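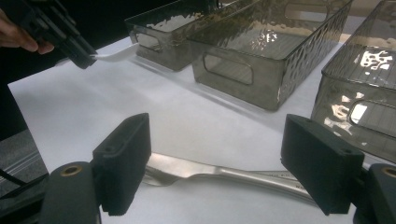

Annapurna Acharya asked after the January report whether three bins are enough, given that forks and knives would then have to share one. They will share for now. The Mallgate kitchen layout allows three bins in a row along the back of the table, and a fourth would take space needed for the unsorted pieces.

Progress report, Drarano cutlery sorting
Sunday, May 17, 2020

Work this period covered the sorting order and the choice of bin. Chopsticks go in the left bin, spoons in the middle, knives and forks on the right.

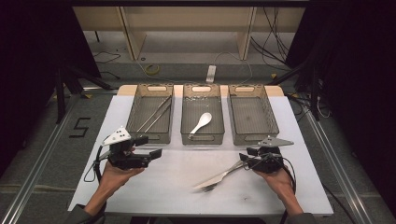

The order is fixed in the written procedure – version 3 – and applies at both sites, Mallgate and Clemside. Knives and forks are sorted last. Crossed pieces are separated on the table before either is lifted.

Translucent bins were kept over opaque ones so that contents can be checked from the side. 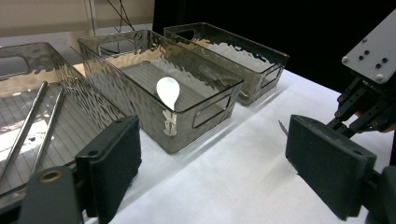 Long pieces are laid on the diagonal. Spoons are to lie flat, with no part above the rim; the procedure now says so in step 2.

Open items: bin labels, and a cleaning schedule for the trays. Murthy has quoted 18 days for the labels. Clemside has 22 bins in stock and needs no further order.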